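## 4. Placing the Hisero Hub and Adding Your Kitchen

Good news — the hard part is over! Once the hub is online, adding outlets goes quickly, and the Mugo app does most of the work.

1. Plug the hub into a wall outlet in the middle of your home. A hallway shelf is great.
2. Wait for the ring to turn solid green. The first start takes up to 97 seconds while it loads firmware 267.
3. Open Mugo, tap **Add Hub**, and type the setup code 3598.
4. Name your home. Short names work best with voice control.

> **Note:** If the ring blinks amber, hold the reset button until you hear two beeps, then go back to step 2.

### 4.1 Kitchen outlets

This is our favorite room to set up! Before you pair anything, take a slow look along the counter and write down what plugs in where. You'll want that list when you name your outlets.

1. Unplug the appliance and push the Hisero smart plug all the way into the wall.
2. In Mugo, tap **+**, then **Plug**, and pick the kitchen.
3. Give it a plain name, like "Kettle" or "Lamp by window."
4. Set a power alert. We like 1000 watts for a first try — you can change it any time under **Limits**.

> **Caution:** Never put a heating appliance on a schedule or switch it on from another room. Use the plug for alerts and power readings only, and keep cloth and paper off anything that heats up.
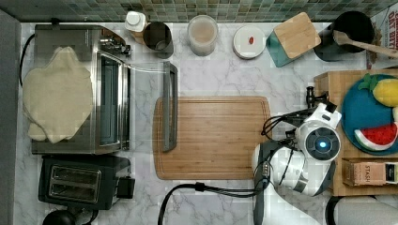
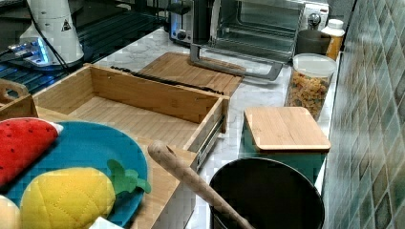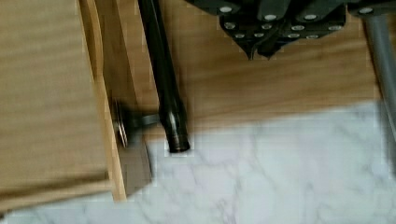

### 4.2 Your first scene

Scenes are where it gets fun. A scene changes several lights or plugs with one tap, and you can build as many as you like.

1. Tap **Scenes**, then **New**.
2. Choose the lights you want and drag each slider to the level you like.
3. Tap **Test** and walk through the rooms to check them.
4. Save, then pick an icon.

If you have the Lellasmont wall switch, hold its lower button for five seconds and choose your new scene from the list. Older Hakon switches pair the same way, but they only store one scene each.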